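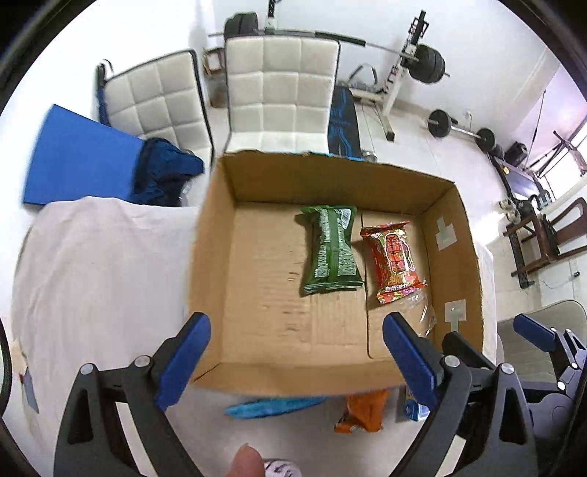 5.3 Configuración del módulo de percepción

La presente sección describe la puesta en servicio del módulo de percepción Clukari en estaciones de empaquetado con pinza. Antes de iniciar el procedimiento, el operador deberá haber completado la calibración de muñeca (apartado 5.2) y dispondrá de permisos de edición sobre el perfil de la estación.

1. Abra la consola Storngate y seleccione Percepción > Perfiles.

2. Cree un perfil nuevo a partir de la plantilla "Caja abierta". No utilice la plantilla "Bandeja": el estimador de profundidad supone en ella bordes inferiores a 4 cm.

3. Asigne a cada cámara de muñeca su identificador de pinza. En estaciones con dos pinzas, ambas flujos deben compartir el mismo reloj de referencia.

4. Fije el umbral de nitidez en 26. Los fotogramas por debajo de ese valor se conservan en el registro, pero no se envían al estimador de pose.

NOTA: Un umbral superior a 50 descarta la mayor parte de los movimientos rápidos y deja al planificador sin observaciones durante varios ciclos.

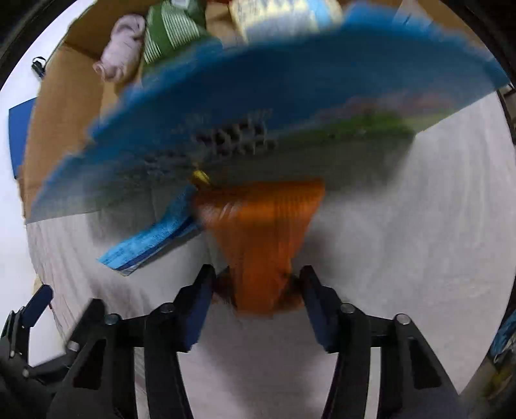

5. Active el filtro temporal. Cuando un fotograma se rechaza por desenfoque, el filtro mantiene la última pose válida de cada objeto y amplía progresivamente su incertidumbre - el valor aparece en la columna "sigma" del visor.

6. Guarde el perfil y reinicie el servicio de percepción. El reinicio requiere alrededor de 70 segundos.

Imprimir esta página | Enviar por correo electrónico

5.4 Segmentación y orden de agarre

El planificador Buthelezi recibe una máscara por objeto y calcula a partir de ella los candidatos de agarre.
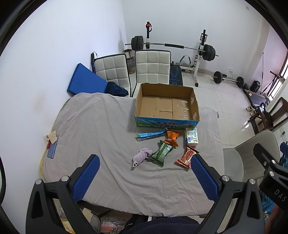

La segmentación debe verificarse con los objetos dispuestos delante de la caja y la pinza abierta, antes de habilitar el movimiento. Preste especial atención a los envases en contacto: el paquete naranja pequeño y el verde oscuro, que se tocan en parte, han de figurar con máscaras independientes. La impresión exterior de la caja, con su paisaje de cielo y pradera, no debe generar ninguna máscara; si la genera, delimite de nuevo la zona de exclusión. Los pliegues del paño gris que cubre la mesa pueden producir contornos falsos, que se eliminan con el parámetro "área mínima".

1. En el visor, pulse Congelar y revise las máscaras una por una.

2. Corrija las fusiones con la herramienta Dividir.

3. Ejecute Planificar en modo simulado y compruebe que ningún candidato atraviese las paredes de la caja.

PRECAUCIÓN: No habilite el modo activo mientras haya una persona dentro del volumen de trabajo definido en el perfil.

Las incidencias de segmentación se remitirán a Fatima Rampersad, soporte de software de Usgate, adjuntando el registro completo de la sesión.

Imprimir esta página | Enviar por correo electrónico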